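Surface Finishing for Craft Studios
Handout 6: Setting and sealing fired tile panels

Reading before the practical: sections 2 and 4 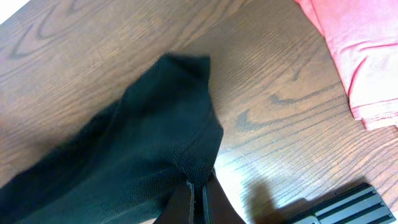 Several students on the previous run of the module asked whether a panel could be fixed and sealed in one afternoon, as it seemed a waste to come in twice. It cannot with the materials we stock. The adhesive must cure under the tiles before any liquid sealer goes near the joints, and the sheet on the tin gives the minimum time, which should be treated as the lower limit.

1. Scope

These notes cover small indoor panels made from fired clay tile on a cement-based backing board. They do not cover floors, wet rooms or work hung outdoors. Panels for the Skullport stairwell follow the separate sheet, as the wall there is lime plaster over brick and moves with the seasons.

2. Porosity

A fired body contains open and closed pores. Only the open pores take up water, so these are the ones that concern us. To measure uptake, weigh the dry tile, soak it, wipe the surface with a damp cloth and weigh it again. The gain divided by the dry weight, multiplied by one hundred, gives the uptake as a percentage.

Worked case: a batch of test tiles weighs 1162 g dry. After soaking it weighs 1220 g. The gain is 58 g, and the uptake is 5.0 per cent. A body in this range needs sealing on any unglazed face.

The firing temperature has a large effect. The same clay fired higher will normally close up and take in less water, up to the point where it begins to bloat. Record the cone as well as the kiln reading, as the two do not always agree.

3. Backing and adhesive

Cut the board 4 mm short on each side if the panel is to sit in a frame. Brush off all dust. Prime once and leave until touch dry.

Comb the adhesive in one direction only. Straight ridges let the air out as the tile is pressed down, while swirled ridges trap it. Lift one tile in each row straight after setting and look at the back. Coverage should be near complete, with no bare corners. If it is patchy, scrape off and comb again with a larger notch.

The two adhesives in the store behave differently. Fosteo is slow and allows tiles to be shifted for most of a session. Jiken grabs early and suits upright work. Do not mix them on one panel.

4. Sealing

Apply the first coat thinly to a small area and wipe off the excess before it turns tacky. Work away from the light so that missed patches show. Test for a second coat with a drop of clean water: if it darkens the clay within a minute, coat again.

Keep the room below 65 per cent relative humidity while the sealer dries. Above this the surface may turn cloudy. Light clouding can usually be removed with a white pad and a little fresh sealer. Heavy clouding has to be stripped.

5. Common faults

Hollow sound when tapped: poor coverage, or adhesive that skinned over before the tile went down.
White bloom on the face: salts carried out by water. Brush dry, wait, brush again. Do not seal over it.
Lipping between tiles: warped tile or uneven bed. Sort tiles for flatness before setting.
Dark edges: sealer pooled in the joint.

6. For the practical

Bring the uptake figures for your own tiles, with dry and soaked weights shown. Camargo red is available for those without a fired batch; sign for it under stock number 2769. Panels are to be left flat on the rack, labelled on the back in pencil.

Handout revised July 24, 2026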